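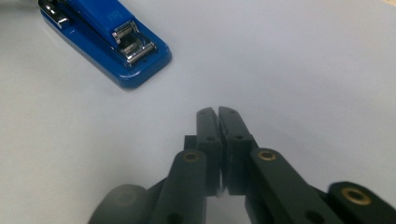
A blue stapler on a pale surface.

Keeping the books in Jurncombe

5 August 2018

The bookkeeper has an office over the dry cleaner's in Jurncombe, up a flight of stairs with a rope for a banister. She does the accounts for 66 small businesses in the town and the villages near it. She asked us not to use her name, on the grounds that she has enough clients and doesn't want the phone ringing.

She started in the wages office at Wanon, the glove factory on the river road, straight from school. "I wanted to be a hairdresser. My aunt worked at Wanon and said there was a job going, and it was indoors, so I took it. I was on the wages for 13 years. When I began it was all cash in envelopes, and you made them up in a locked room with the blind down."

When the factory closed she was left with a small payout and, as she puts it, one thing she knew how to do. Her first client was a plasterer who lived in the same road. He had been sent a penalty notice and brought it round to her in the rain. She sorted it out at the kitchen table and he told his brother, who was a roofer. By the end of that year she was doing the books for nine people, all of them in the building trade and most of them related.

"I didn't charge enough. I charged what I thought I'd be embarrassed to ask for and then took a bit off. I put the prices up later and only lost one person, and he came back."

Most of her clients are sole traders. There are a few limited companies, among them Porkis, the butcher's in the market square, which has been with her longer than any other shop. She goes there in person once a month, before it opens, and does the figures in the back room in her coat.

The butchers are tidy, she says. Every delivery note is kept and they know their margins on everything down to the dripping. Other trades vary. "Hairdressers are good. Gardeners are terrible. A gardener will keep a receipt in his trouser pocket and it goes through the wash, and then he'll hand it to me and say it was for string. Musicians I won't take on any more."

We asked what people most often get wrong.

"They don't keep the business money separate. That's nearly all of it. They've got one account, and the van insurance comes out of it, and so does the dog food. By the time I see it they can't remember what's what. I had a man with a payment to a garden centre and we spent twenty minutes on whether it was compost for a customer or a Christmas tree. It was December, so I thought tree, but he wouldn't have it. We rang the garden centre in the end. It was a tree."

The second thing is leaving it. Tax returns for sole traders are due online by the end of January, and she sends out a letter in the spring, another in September and a last one in the autumn half-term. About a third of her clients reply to the first. There is a group who wait until the new year whatever she does, and she has stopped being cross about it.

"I used to lie awake. Now I've got a rule, which is that if your papers aren't with me by the tenth of December I'll still do them, but it costs you more. It's printed on the letter in bold. Some people pay the extra every year and seem quite happy. I suppose to them that's the price."

She prefers to be given things on paper, in date order, with the bank statements on top, and she would like people to stop using sticky tape. "Thermal receipts go black under tape. You get this row of little black squares. Staple it or leave it loose in an envelope, I don't mind which." She has accepted carrier bags, a biscuit tin, a child's lunchbox and on one occasion a pillowcase. The pillowcase had been ironed.

The government's plans for digital record keeping have been much on her mind this summer. From next April, VAT-registered businesses over the threshold will have to keep their records digitally and send in their returns through software. Only 4 of her clients are caught by it. She has moved three of them over already and is working on the last, who runs a tyre place and does not own a computer.

"He's seventy-one. He writes it all in a red book and the red book is perfect. I've never found a mistake in it. I've told him I'll type it in for him and he needn't look at a screen, but he doesn't like the idea of it being somewhere he can't see it. I do understand that. I said he can carry on with the book as well, just for himself."

She doesn't mind software and uses it for most of the work. What she misses when people send everything by email is the conversation. A client who comes up the stairs with a folder will usually sit down, and that is when she finds out that he has taken on a lad two days a week, or lent his sister some money out of the takings, or is thinking of packing it in.

"You can see it in the figures, but you see it six months late. If somebody's sitting there and they look tired I'll ask. I've had people cry. I had one woman, a florist, and we went through it all and I said to her, you're working sixty hours and you'd do better on the tills at the supermarket. She went and did it. She sends me a card every year."

Does she ever tell people not to start a business at all? She thought about this for a while. She said she tells them to write down what they need each month to live on, then what they think they'll sell, and halve the second figure. If it still works on paper she wishes them luck. The owners of Xavier, the café by the bus station, did this exercise with her before they signed their lease and opened four months later than they had meant to, with a smaller coffee machine. They are still open.

She has no plans to retire, though she has cut out Friday afternoons and goes swimming. Her daughter is a dental nurse and has no interest in taking the business on. A younger bookkeeper from the next town has asked about buying the client list, and they have had one meeting about it.

"She was very nice. Very quick. She asked if they were all on the cloud and I said well, some of them are on the biscuit tin. She wrote it down."

Before we left she took a call from a window cleaner who wanted to know if he could claim for boots. She asked him what sort of boots, and whether he wore them at weekends, and there was a long pause at the other end.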